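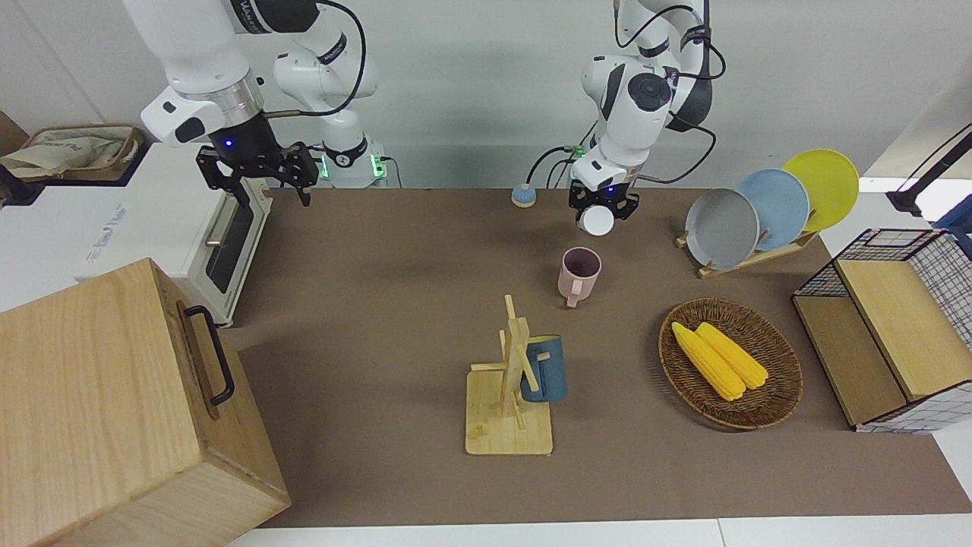
Misaki Hattori asked on the issue tracker whether an episode should be thrown out when the operator hangs the mug on the wrong peg, then corrects it. It should be kept and labeled "recovered". Her question came up often enough that the labeling rules are now part of this file.

Stakance tabletop set: recording and labeling rules
Last revised Jul 8, 2020

Scope

These rules cover two-arm teleoperated episodes on the kitchen table layout. They apply to the Lultell and Wurier sites. The Kubo site follows its own checklist for cell safety, and where the two conflict the Kubo checklist wins.

Before an episode

Start with both grippers above the table surface. An arm may start with an object already in its gripper only if the task name ends in _held. Mugs may start on the table or on the mug tree. Plates start upright in the dish rack. Play food starts in the wicker basket.

Log the layout number before the first motion. If an object gets moved by hand after that, log a new layout.

Check cable slack at the wrist with the arm fully extended. A cable that pulls tight is a stop condition, even if the task doesn't need that reach.

During an episode

Hands stay out of the workspace while either arm is enabled. To free a stuck object, disable both arms first – pausing the teleop client does not count.

Free-space speed is capped at 200 mm/s. Within 30 mm of ceramics or the oven door, the cap drops to 15 mm/s. The controller enforces the first limit and the operator is responsible for the second.

Only one arm may enter the dish rack at a time.

Labels

success: goal state reached, both grippers open and clear
recovered: goal state reached after a drop, slip or wrong placement
failure: time limit reached or operator gave up
void: hand in workspace, emergency stop, or missing layout number

Void episodes are kept in raw storage for 6 months and never exported. Do not relabel a void episode, including when the motion looks clean.

Known problems

Episodes recorded in May at Wurier use "partial" for what is now "recovered". The loader maps one to the other – pass keep_old_labels if you need the original strings.

Handle orientation was not logged in early layouts. Treat the field as unknown when blank. Do not fill it in from the first video frame.

Changes

Send proposed rule changes as a patch to this file, with at least one episode ID showing the problem.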